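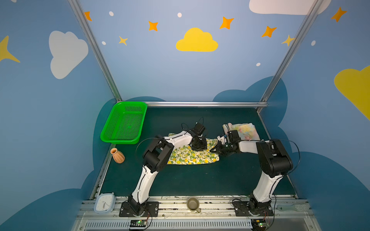 Lemon-print cloth lying flat, with a folded pastel cloth toward the back right.

Bostent Folded Textiles, release 3
Data card and usage notes

Last revised November 2022

Summary

Bostent is a collection of short sequences in which small household textiles are laid out, folded, moved and put down again on a tabletop. The subject is the cloth: its outline, its layers, its seams, and the state it is left in at the end of a sequence. Other household items share the table and are labeled by category only.

The collection holds 168 sequences. There are 18 textiles in the inventory, and 291 still frames have been labeled by hand in addition to the per-sequence labels. The sequences were recorded at the Bondthorpe site. The annotation tool is Pekari, an in-house program, and its native project files are included next to the exported labels.

Contents of the release

sequences/ – one folder per sequence, numbered from 001
stills/ – the hand-labeled frames
labels/sequence.csv – start state, end state and textile ID for each sequence
labels/stills.json – outlines, seam lines, visible corners and fold edges
inventory.csv – one row per textile
objects.csv – one row per non-textile item
pekari/ – native project files
CHANGES – differences between releases

Textiles

Each textile has an ID of the form T-01. The inventory row gives the type, the print family, the length and width when pressed flat, and whether the edge is hemmed, stitched or raw. Dimensions were measured once, before the first recording, and were not taken again after washing. Expect some shrinkage in the cotton items.

Types in use are towel, napkin, pillowcase, bag and plain cloth. Where the type could not be settled from the item alone, the field reads "cloth." Do not treat "cloth" as a separate class from the others when training a type classifier – it is a fallback value, and it overlaps with all of them.

Print families are fruit, floral, abstract, stripe and solid. The family is assigned from the whole textile laid open. A floral item can easily pass for abstract when folded, and the label does not change when that happens.

Other items on the table

The non-textile items are ordinary things of the kind found on a kitchen counter or a bedroom shelf. They include a green basket with perforated sides, a small ribbed vase, a mug and a square alarm clock. They have an outline and a category in the stills and nothing else. No label records whether an item is upright, full or in use.

Categories are broad on purpose. Anything that could be a spoon, a spatula or a similar tool is labeled "utensil." Baskets, bins and open trays are labeled "container."

State labels

The start and end state of each textile take one of the following values.

flat – a single layer over nearly all of the area, corners visible. Light rumpling is allowed. The lemon cloth in the overview at the top of this file is labeled flat under this rule, wrinkles included.
folded – two or more layers with at least one deliberate straight edge.
bunched – layers present, no deliberate edge.
draped – part of the textile is supported by something other than the table.
contained – most of the textile is inside a container.

If two states apply, the one lower in the list wins. A folded towel in a basket is "contained." In release 1 the same towel was "folded," and results computed on that release cannot be compared directly with later ones.

Labeling of stills

Outlines are drawn along the outer edge of the textile as it lies. Shadows are excluded. A flap that stands apart from the main body gets its own outline with the same textile ID and a higher layer number. Layer numbers run from the table upward and are only meaningful within one still.

Corners are marked only where the corner itself can be seen. A rounded bulge at the end of a fold is not a corner, even if its position makes the hidden corner easy to guess. 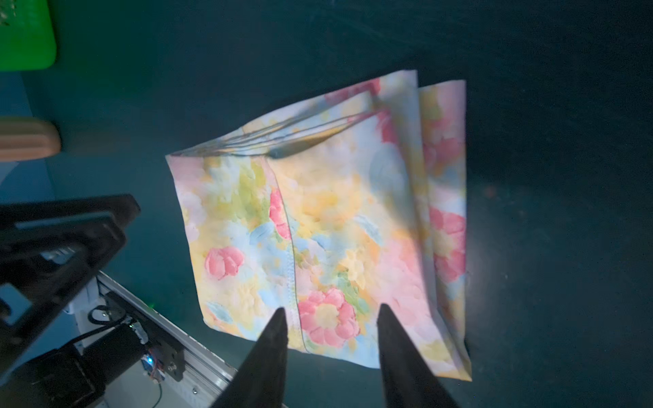
Seam lines are labeled separately from fold edges, and the two are confused more often than any other pair. A crease is a property of the current arrangement and will be gone after the next one; a seam belongs to the textile and stays where it was sewn. On printed fabric the difference can be hard to see at low resolution. The pastel floral item is a usable reference: the row of small stitches running down the left part of the cloth is a seam line, and the parallel creases gathered along the top are fold edges. The narrow flap standing apart on the right receives a separate outline. The type field for this item is left as "cloth," as it may be either a pillowcase or a bag.

Color and light

Color values should not be used to match a textile across stills without correction. Light falls unevenly on raised folds, and pale prints suffer most – pink, cream and light yellow areas drift toward each other in the dimmer parts of a cloth. The hex values in inventory.csv come from a flat scan of each textile and are the only color values we consider stable.

Laundering

All textiles were washed and line dried in May and again before the final block of recordings. They were not ironed. Creases from storage are therefore present at the start of many sequences and are not labeled as fold edges unless a layer actually turns over at that point.

Known issues

Two napkins share a print and differ only in hem width. Their IDs may be swapped in some bunched stills.
Towel loops are inconsistently included in outlines.
The "draped" state has few instances and should not be reported as a separate score.
Layer numbers above 3 were not checked by a second annotator.

Suggested use

The set is suitable for work on cloth segmentation, fold state classification and seam detection. It is not suitable for estimating fabric weight or fiber content, and no such labels are supplied. Splits should be made by textile ID. Splitting by sequence puts the same print in both training and test data and raises scores on every task we have tried.

Naming

When citing the set, give the release number along with the name Bostent. Derived sets should use a different name. The Omoregie subset, which contains only the printed textiles, keeps the original IDs and can be joined to this release on the textile ID column.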